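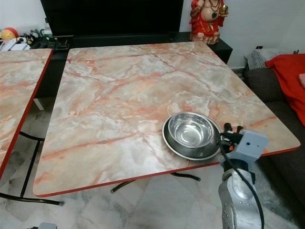
Marble-look folding tables with red edge bands, and two steel dishes nested on one of them.

Living with folding tables
Tips from the Plekora household pages

I own more folding tables than a person with one dining room should. They came one at a time, each bought for a single occasion, and each stayed. My cousin Zbigniew Wasilewska, who lends me his van and his opinions, says I'm one table short of a catering license. He ate at one of them last December and had thirds.

So, what I've learned, in no order.

Buy the pattern, forgive the pattern

A swirly marble finish looks a bit much in the store. At home it hides crumbs, flour, tea drips and most of the evidence of a child's breakfast. The trouble is that it hides them from you too. Wipe the whole top, corner to corner, whether it looks dirty or not, then run your palm over it. Your palm will find the jam.

Turn off the overhead light and put a lamp low at one side if you want to see what you missed. I did this once at 11 p.m. and don't recommend it to anyone hoping to sleep.

The edge band

Water gets in at the edges first. If you have a band around the top, look along it every few months for a spot that has started to lift. Press it down with your thumb. If it springs back, clean out the gap with a dry toothbrush, let it sit open overnight, and put a thin line of contact adhesive on both faces. Wait until it's tacky before you press. Masking tape holds it while it sets.

Don't pick at it. I know. Don't.

Legs

Crossed metal legs fold flat, and they also fold fingers. Open the table on its side, on a blanket, with the legs pointing away from you, then lift it upright with a helper at the other end. Check that everything has locked before anything heavier than a napkin goes on top. Lean on each corner. A table that is going to betray you usually does it at the corners.

For a wobble, try rotating the table a quarter turn before you go looking for cardboard. My floor in the back room slopes toward the window, and the same table is either rock solid or a seesaw depending on which way it faces. I've put a pencil mark on the underside to show which side goes to the wall.

A drop of light oil on the pivots once a year is plenty. More than that ends up on the rug.

Two tables, one gap

Push two together and you'd think you had one long table. You have two tables and a slot made for losing forks. Either close it properly with a runner that hangs well down at both ends, or leave a gap wide enough to be honest about. I leave a gap. One table gets the cooking, the other gets the eating, and the floor between them is easier to sweep.

Steel bowls

Stainless is what I use on these tables, mostly because it bounces. A few notes:

Stack by shape. A deep bowl inside a wide shallow one is steady. Two bowls of nearly the same size will wedge together and stay that way.

If they do wedge, put cold water in the inner one and stand the outer one in warm water for a minute. Twist gently. Banging them on the counter only dents them, and I have the dents.

Dry them before stacking. Water trapped between two bowls leaves a chalky ring. White vinegar on a soft cloth takes it off, and then rinse.

Scrub along the brushing, if your bowls have a brushed finish. Going across it leaves scratches that show under every lamp you own.

Set them back from the front edge. Everyone knows this one. Everyone's elbow forgets.

Hot pans

No. Use a trivet. A marble pattern is a pattern, and it will not behave like marble when you put a skillet on it. My oldest table has a pale ring from a Drarnholm casserole dish, and a potted fern has lived on top of it ever since.

Putting them away

Store them standing, tops facing each other, with an old towel between. Lean them against an inside wall, and put a strap or a bungee around the lot so the whole stack can't slide down onto your shins. The hallway is a bad place. The garage is fine if it's dry. Behind the sofa is where mine live, and the sofa now sits a good foot farther into the room than it used to.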